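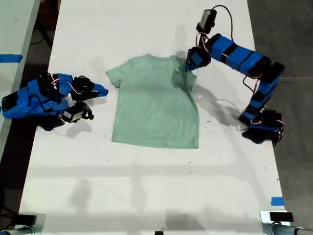

Folding jersey: notes for the Temura talk
Speaker: Lacey Wainwright

Opening. Say who I am, then straight to the subject: short-sleeved T-shirts, plain jersey, folded flat for shelf or drawer. Woven shirts are in Felicidad's session after the break – send those questions to her.

Surface first. Long table, smooth, pale if there is a choice. Garment laid out full length, collar at the far end, hem nearest the folder.

Creases. Soft ones across the body are smoothed outwards from the centre line with the flat of the hand. Do not pull at the hem. Jersey stretches, and the edge then sits uneven against the other half.

Shoulders. Most faults begin here. A sleeve that is tucked under at the shoulder gives a diagonal fold all the way down. Open it out before the first fold. Pause for questions.

Sequence: side to centre, sleeve back on itself, repeat on the other side, hem up to collar in 2 folds. Show it slowly, then at normal speed.

Marquez shelf figures: 70 shirts per bay with this fold. Mention that the Stusex bays are shallower and need one more turn.

Hand out the card (ref. 2083). Leave ten minutes for practice in pairs.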